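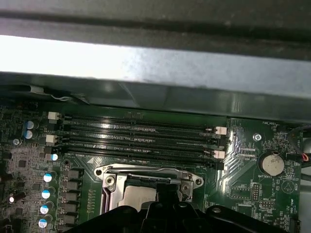
Quick one tonight, I have to be up early and my voice is shot. But if I don't write down the choir weekend now I never will, I still owe you all a post about the Easter thing and look how that went.

So. Drerkport. We sang in Drerkport! Two hours on the bus, which was supposed to have heat and had heat only on the left side. Altos on the left. Of course. Sopranos in coats, complaining in thirds.

The church is bigger than I remembered from when I was a kid. Stone floor, high ceiling, one of those echoes that hangs on to the last chord so long you start to wonder if someone is still singing. Our director, Esperanza Lozano, made us clap once when we walked in and then just stand there listening to it go. Then she said "okay, so everything slower" and that was the whole warm up talk. She wasn't kidding either. The Binstead setting we've been doing at a pretty good clip since May, she took it down to almost nothing. I ran out of air in the first phrase. Everybody around me ran out of air in the first phrase. Staggered breathing, people!! We have talked about this.

Rehearsal was three hours. I know some of you reading this are in choirs that do more than that before lunch but we are not those people. Break in the middle with coffee and a lemon cake from the ladies at the church, really good, kind of dense, I had two pieces and regretted it on the high stuff. Note to self.

Things that went wrong, in no order. The tenors came in a bar early in the Advent piece (we're doing it out of season, long story, Esperanza likes it and I've quit arguing). The pitch sank in the unaccompanied one, by the end we were a good half step under, and when the organ came in for the next number it sounded like a truck had turned onto the street. And my folder. My folder came apart in my hands on the way up the steps, pages everywhere, and I sang the second half off a neighbor's copy marked up for soprano. If anybody has a black folder that actually holds more than 6 pieces, write me. I'm serious.

And the practice tracks, I should say something about those becuase people keep asking me. I make them. I play each part on the keyboard, record it, bump up the line you're supposed to be learning, and put it out on the choir page. Second altos get theirs last, I'm sorry, I do it in the order I can stand to. The old desktop I do it on is getting slow and I've been thinking about what to do with it, maybe open it up over the summer. I've never really looked inside one. It would be a tower on its side with the motherboard down flat at the bottom and the graphics card sitting in below the processor socket, same as this one, so at least I'd know which bit is which. More memory is probably all it wants. Anyway the Advent tracks are up, the Binstead ones are up but at the OLD tempo, so slow yourselves down by hand till I redo them.

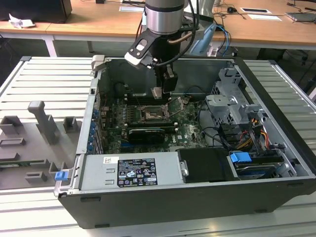 The concert itself. Good crowd, better than I figured for a rainy evening, and they'd put out extra chairs along the side aisle. We processed in singing, which I always dread, I can't walk and count at the same time and the stone floor is uneven by the font. Nobody fell. Once I'm up on the risers I'm usually fine, it's the getting there. It's a bit like looking into that computer case with the side off and the processor socket standing open, all the works out where anyone can see them, and you just hope everything is seated right before it starts. Then she gave the downbeat and it was.

The slow tempo worked. I take back what I said on the bus. In that room the chords had time to land and for once I could hear the basses, who are lovely and who I normally only see the backs of. The Cha piece got real quiet at the end and there was a gap before anyone clapped, long enough that I got goosebumps. A little kid in the front said "is it done" quite loud. Perfect.

We closed with the spiritual, the one everybody's aunt knows, and people sang along on the last verse without being asked. An older man by the pillar had a huge bass voice. I think half our section wanted to go recruit him. Somebody did get his number, I heard later.

Bus home, everyone asleep except the tenors. I got in past midnight, ate cereal standing up.

Next up is the Muveck festival, we're sharing the program with a kids choir and a brass group, so bring ear plugs if you're standing near me. Rehearsals are back at the usual place at the usual time. Bring a pencil. Bring the green book AND the loose sheets. If you borrowed my tuning fork I would like it back please.

Ok bed. Typos can wait til morning.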